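Sprechernotizen: Vom Video zum Teilschritt – Segmentierung zweihändiger Abläufe mit Camalo
Tomos Dafis, Zakasico
Stand 4.8.19, Saal Pattinasarany

Folie 1, Titel
Kurz halten. Name, Firma, woran wir arbeiten: Camalo zerlegt Aufnahmen aus der Ich-Perspektive in Teilschritte, Trisia plant damit. Heute nur Camalo und die Schnittstelle. Regelung und Greifkraft kommen nicht vor, Fragen dazu bitte in der Pause an Deepika Rajan.

Folie 2, Ausgangslage
Der Planer braucht Vorbedingungen und Wirkungen, das Video liefert Pixel. Dazwischen saßen bei uns lange Leute mit Tabellen. Datensatz für diesen Vortrag: 356 Aufnahmen aus Wohnungen, Schwerpunkt Einkäufe auspacken und einräumen. Davon 171 von Hand annotiert, der Rest nur automatisch.
Nicht auf die Architektur eingehen, die steht im Anhang.

Folie 3, Etikettensatz
21 Etiketten für Teilschritte. Die erste Fassung hatte deutlich mehr und war unbrauchbar, zwei Annotierende kamen selten zum gleichen Ergebnis. Zusammengelegt wurden vor allem die feinen Unterschiede beim Greifen. »Halten« ist geblieben, obwohl es in vielen Sätzen fehlt. Grund folgt auf der nächsten Folie.

Folie 4, zwei Hände, zwei Spuren
Jede Hand bekommt eine eigene Spur mit eigenem Anfang und Ende. Dazu eine Kopplung, wenn beide am selben Objekt sind. Ohne Kopplung macht der Planer aus einer gemeinsamen Handlung zwei unabhängige und legt sie im schlimmsten Fall nacheinander.
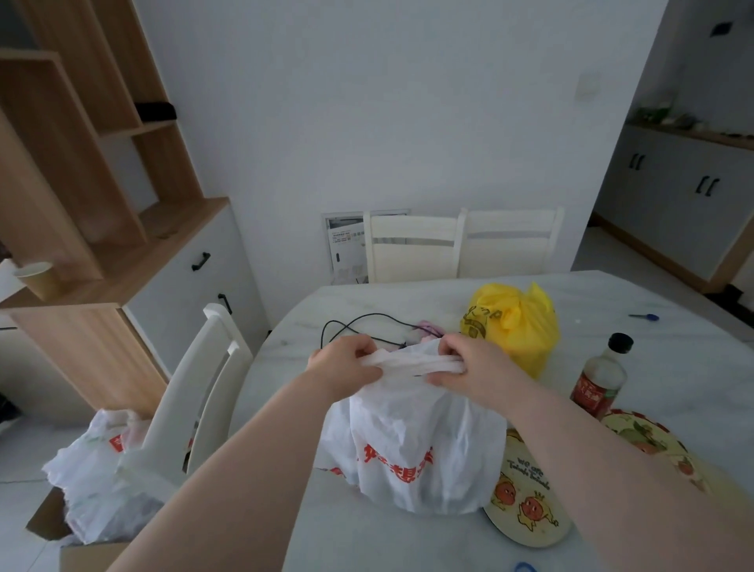
Folie 4: Tüte auf dem Tisch, je eine Hand an einem Griff. Spuren gekoppelt.

Erklären: Linke und rechte Hand ziehen die Griffe auseinander, das Objekt ist für beide Spuren dasselbe. In der alten Fassung stand links »Greifen«, rechts »Greifen«, fertig. Trisia hat daraus einen Plan gebaut, in dem eine Hand allein an der Tüte zieht. Mit Kopplung steht ein Schritt »Öffnen, beidhändig« im Graphen.
Auf die zweite Tüte hinweisen, die gelbe rechts daneben. Sie ist oben zugebunden und braucht im Modell einen anderen ersten Schritt. Der Detektor kennt nur »Tüte«, der Zustand kommt aus einem eigenen Klassifikator. Wer das in ein einziges Netz packen will: haben wir versucht, die Zustände wurden schlechter und die Klassen nicht besser.
Die Placemats mit den Tomaten kurz erwähnen. Gedruckte Tomaten dürfen nicht als Objekte im Weltmodell landen, wir filtern flache Aufdrucke über die Tiefenschätzung.

Folie 5, Stützende Hand
Jetzt der Fall, in dem die Hände Verschiedenes tun. Eine Hand hält eine Tür, die andere ist frei für den nächsten Schritt. Viele Segmentierer werfen die haltende Hand weg, bei wenig Bewegung gilt sie als untätig. Für die Planung ist sie aber belegt, und die Tür ist eine Randbedingung für alles, was danach im Kühlschrank passiert.
Beispiel auf der Folie: linke Hand unten an der offenen Kühlschranktür, rechte Hand ohne Objekt mit gespreizten Fingern. Camalo schreibt links »Halten« mit Objekt Tür und rechts »Frei«. Das Fach ist einsehbar, zwei Flaschen kommen als Anfangsbestand ins Weltmodell. Im Hintergrund steht der Esstisch mit weiteren Flaschen, die bekommen einen anderen Ort. Die Ortszuordnung läuft über Flächen, nicht über Abstände zur Kamera.
Wenn jemand nach dem Gelenkmodell der Tür fragt: wird geschätzt, eine Achse, kein Spiel. Reicht für die Planung.
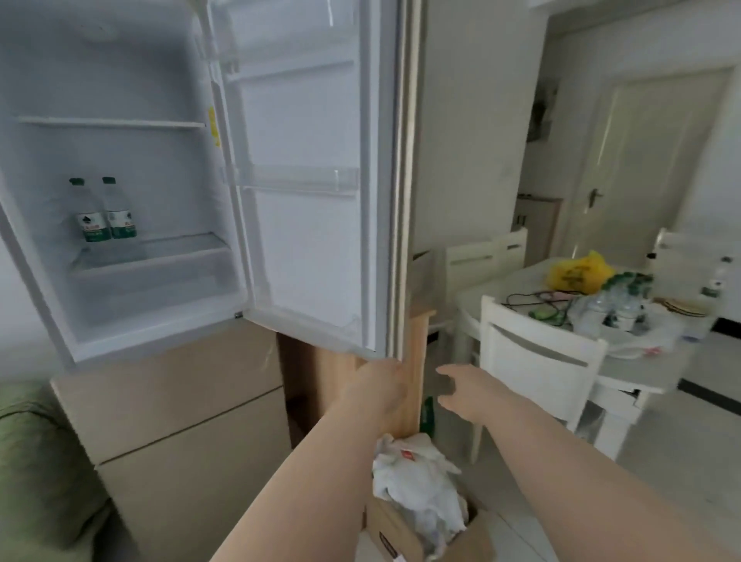

Úna Brophy hält dagegen, »Halten« dürfe kein Etikett sein, sondern müsse als Relation zwischen Hand und Objekt geführt werden. Ein Etikett ende mit dem Segment, eine Relation bleibe, bis etwas sie aufhebt, und beim Neuplanen mitten im Ablauf gehe die Information sonst verloren.

Den Einwand auf der Bühne nennen, er ist berechtigt. Unsere Zwischenlösung: Camalo exportiert beides, Trisia liest bisher nur das Etikett. Umstellung ist für Dezember geplant. Bis dahin behilft sich der Export mit Segmentverlängerung, unschön bei langen Aufnahmen.

Folie 6, Richtung einer Handlung
Schwerster Teil, hier langsamer sprechen. Hinstellen und Herausnehmen sehen in der Mitte der Bewegung gleich aus: Hand am Objekt, Objekt nah an der Ablagefläche. Ein Einzelbild entscheidet das nicht. Wir nehmen ein Zeitfenster um den Kontaktwechsel und vergleichen den Bestand im Fach davor und danach. Stimmen Bewegung und Bestand nicht überein, bleibt die Richtung offen und der Schritt geht in die Handprüfung.
Beidhändig wird es noch einmal schwieriger. Eine Flasche links, eine Flasche rechts, beide von derselben Sorte, direkt vor einer dicht stehenden Gruppe gleicher Flaschen. Hier ist die Kopplung aus, es sind zwei Objekte. Die Identität muss über die Handspur laufen, Aussehen hilft nicht.
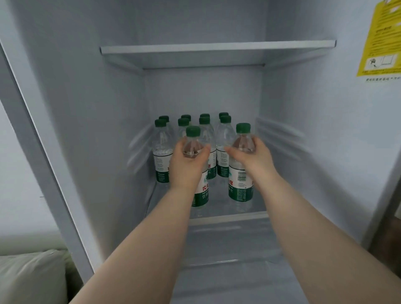 Dazu kommt die Verdeckung. Hintere Reihen zeigen oft nur Deckel und Hals, der Zähler für den Bestand springt dann zwischen zwei Bildern. Wir lassen den Bestand nur ändern, wenn eine Hand das Fach verlassen hat. Das verzögert die Ausgabe, für die Offline-Auswertung ist es egal. Für den Live-Betrieb arbeitet Tahira Ghauri an einer Fassung mit Konfidenz pro Stellplatz.
Durchsichtiges Plastik: Finger hinter einer gefüllten Flasche erscheinen verzerrt, das Handmodell setzt die Gelenke falsch. Wir maskieren den Bereich und verlassen uns auf die sichtbaren Finger.

Folie 7, Werkzeug
Live zeigen, falls das Netz im Saal hält, sonst Mitschnitt. Zeitleiste mit zwei Spuren, Kopplungen als Klammer darüber, offene Richtungen grau. Sechs Tastenkürzel decken fast alles ab. Export als JSON, Schema liegt im Repository.

Folie 8, Offene Punkte
Relationen in Trisia, siehe Einwand oben. Stellplätze bei Verdeckung. Etikettensatz für andere Räume, bisher hauptsächlich Küche und Esstisch.
Dank an Daithí Mac Carthaigh für die Prüfung der Annotationen. Danach Fragen, Mikrofon weitergeben.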